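Section 2: Setting up extension phones in the guest rooms

If you've come straight here from the quick-start sheet, go back and do Section 1 first, because none of this will work until the Skorneo base unit has its steady green light. I wrote this guide after fitting out our own guest house, and I've tidied it up a bit since (last changes 5/18/23).

What you need for each room

One desk phone, one line cord, one power lead if your phone takes one, and a pencil. I used the plain Vandon phones throughout. The Tornska ones work too, but their menus are laid out differently, so keep their own leaflet handy.

Numbering the rooms

1. Write your room list on paper before you touch a single phone. I didn't, and spent a whole evening in August ringing the wrong bedrooms!
2. Start your extensions at 21. The lower numbers are kept back by the base unit for its own use, and it won't warn you if you pick one.
3. Leave 2000 alone. It's the code for clearing the whole extension list, and I have typed it by mistake (once).

Placing the phone

4. Put it where a guest can reach it lying down. Bedside is best, towards the back of the table so there's still space for a glass and a book.
5. Run the cord down behind the furniture, never across the walking side of the bed.
6. Leave a little slack. If the table gets shifted for hoovering, a tight cord pops straight out of the wall.
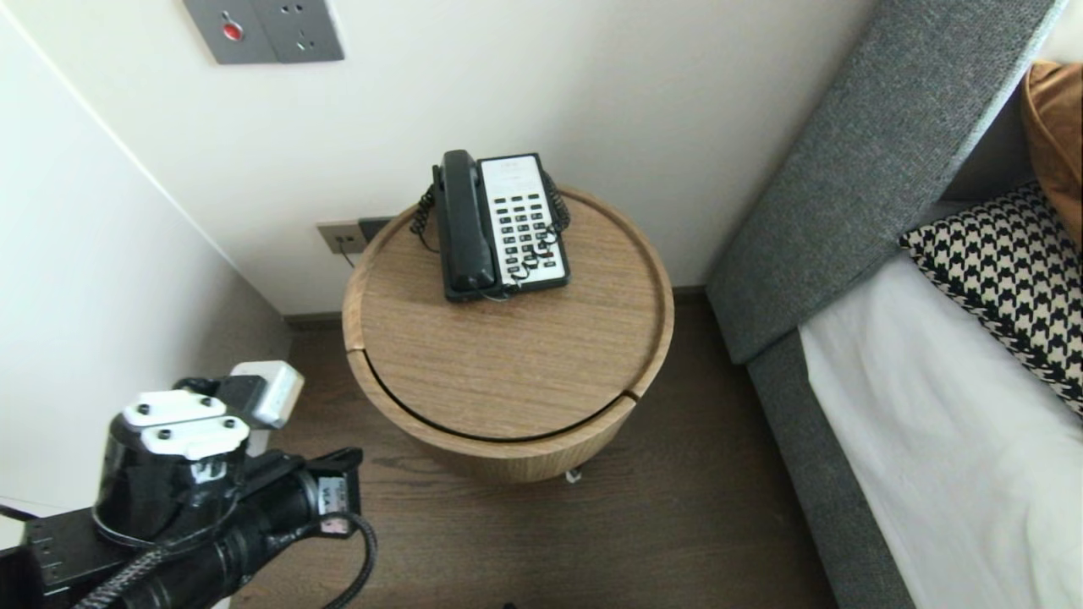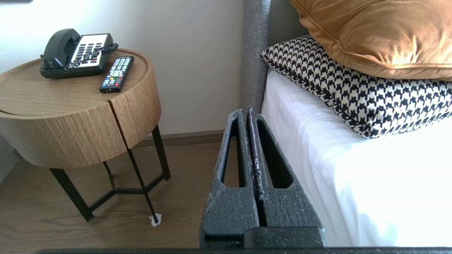

Pairing the phone with its extension

7. Plug the line cord into the phone first, then into the wall. You should hear a dialling tone within a few seconds.
8. Press and hold the star key until you get two short beeps.
9. Key in the extension from your list, then press hash. One long beep means it's been saved. Three quick ones mean the number's already taken, so check your paper.
10. Hang up, wait a moment, and ring the room from the front desk phone. I like to prop the bedroom door open for this bit, saves a lot of running up and down.

Note: if you get a tone but no beeps at step 8, the phone is probably set to pulse dialling. Look for a small switch underneath or on the back and move it to T.

Caution: don't pair two phones at the same time, even with a helper in another room. The base unit gets in a muddle and gives them both the same number.

Ring volume

Mine all arrived set to the loudest ring, which is horrible at six in the morning. The lowest setting but one suits a bedroom nicely. On the Pace adaptors (if you're using them for an older handset) volume is set at the adaptor, so turning it down on the phone won't do a thing.

Wake-up calls are covered in Section 3. Test every extension before you start on those.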